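Kitchen arm build: questions I keep getting

Last updated 05/02/2022

I've been building a simulated kitchen and a robot arm to go in it, partly at home and partly at the Flutham shared workshop, and my inbox has filled up with the same handful of questions. So I've put the answers in one spot. If yours isn't covered, leave a comment on the build log and I'll get to it (eventually, I have a day job!).

What are you trying to do?

Get an arm to pick up a cup by the rim and put it somewhere else without knocking over everything nearby. I called the project Lomum, for no good reason other than the folder needed a name. Long term I'd love to have a real arm on the bench at Flutham doing the same thing, but for now it all lives on my computer.

Why simulate it first?

Money, mostly. I can crash a simulated arm into a benchtop all night and wake up owing nothing. Kylie Ngata, who runs the electronics bench at Flutham, talked me into it after watching me price up second-hand arms, and she was dead right. I've logged 1224 grasp attempts so far and I'd hate to think what that would've done to a real gripper. Or to the cups.

Which arm is it?

The model is a Franka Emika, with a plain parallel gripper on the end. It stands on a dark mat next to the kitchen island and reaches across the top. I tried it mounted on the island for a while but it hogged all the space and the elbow kept ending up in silly places.
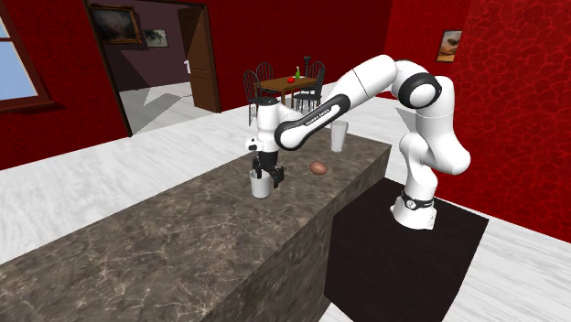
Fingers open at the rim of the white cup, with the egg and the tall glass for company.

Did you model that whole room yourself?

Bits of it. The island and the marble are mine, the colour of the walls is mine too (my partner hates it), and a lot of the furniture came out of a free pack that Jasper Bakker pointed me to. I spent far too long on the paintings. None of it helps the arm grab a cup, but I look at this room for hours at a stretch and I wanted it to feel like somebody's house.

Why is there an egg?

It's the next job. Cups are forgiving and eggs aren't, and I like having it on the counter as a bit of a threat. I haven't worked out the contact settings for it yet. Dirk Baert has offered me his numbers from a fruit-picking project, so I'll start there.

Why grab the rim instead of squeezing the outside?

Finger travel. My gripper only opens so far, and a fat mug can be wider than that. Going over the rim means one finger goes inside and the other stays outside, and then all you're pinching is the wall. The catch is that you have to know where the rim is pretty precisely. A little bit off and you land on top of it, and then the physics engine does something spectacular and the mug ends up in the next room.

Can you tell from the big view whether it's lined up?

Not really, no! I tried for weeks. From across the room everything looks perfect right up until it isn't. What you want is a view from up near the gripper, looking down past the fingers. I check that one before I change a single setting, and it's saved me a heap of time.
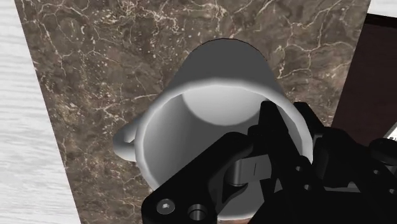
Looking down on the mug, with one long black finger over the rim and inside.

What if the handle's in the way?

Then I turn the wrist. I keep the fingers well clear of the handle, and the script throws out any grasp that comes too close to it. Yamila Iturra rewrote that part for me in November and it's miles tidier than my version, which was 34 nested ifs and a prayer.

Will it run on my laptop?

Probably, if you turn the reflections down. Marble is lovely and it'll cook your graphics card. Mine chugs along fine with the lighting on medium.

Can I have the files?

Yep, once I've cleaned up the folder names. Ask at Flutham or message me through the build log, and tell me what you're using it for, I'm nosy.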